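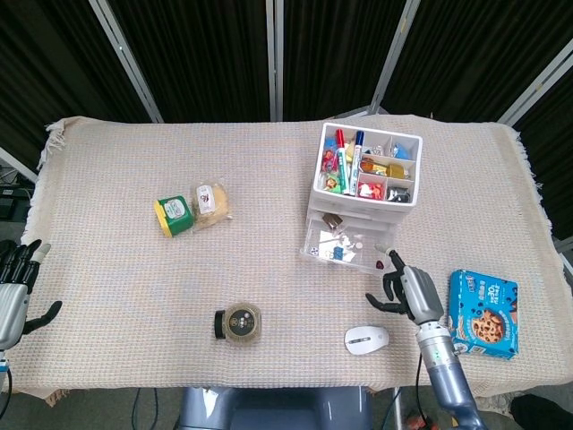 Operators wanted, Didton site

Stulleo needs two people to steer a two-handed robot through small table jobs: opening drawers, moving jars, putting pens back. Each go is recorded and fed to a learning system. We are told 600 clean examples per task will be enough. I have my doubts – the last estimate was also 600, and we stopped at 1866.

You don't need a degree or a love of robots. You do need steady hands, patience and the nerve to mark your own bad attempts as bad. If you think a drawer half opened counts as opened, please don't apply.

Shifts are four hours with a proper break. The work is dull by the second week. Whether the robot learns anything from it is still an open question, and you'll be paid either way.

Write to Kyu-ri Oh at the Didton office by the end of May. No CV – half a page will do.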